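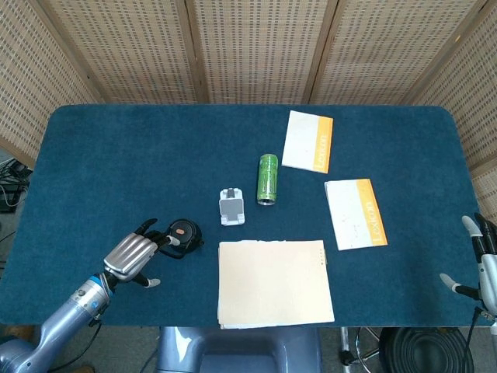 Home / Blog / Trade School Diary / Gear / Contact

I passed my refrigerant handling exam! Three months of flashcards at the kitchen table and it's done, and I celebrated by driving straight to my first real ride-along with Krishnamoorthy Reddy, who has been fixing commercial coolers since before I could drive.

Our first stop was a walk-in at a bakery, an old Saretti unit that kept icing up. I was so sure it was low on charge (everything is low on charge when you've just studied charging, right?). Krishnamoorthy didn't even reach for his gauges. He opened the panel, listened for a minute, and asked me what the evaporator fan was doing. Barely turning! One new motor, a long defrost, and I got to do the wiring myself — with him watching every single terminal, but still.

September is a great month to start, by the way. The summer panic is fading, furnace checks are picking up, and you see both sides of the trade in the same week.

A few of you asked about money. My classes came to 3942 dollars, plus roughly 500 for hand tools, and I bought my meter used from Nithin Unnithan in my class for 70. It's a Telo and I love it. The display is huge and the clamp opens wide enough for anything I've met so far.

Next up is brazing practice. My first joints looked like chewed gum, but the last two held pressure overnight and I may have done a little dance in the shop. I'll post about rods and tips once I've burned through a few more feet of copper.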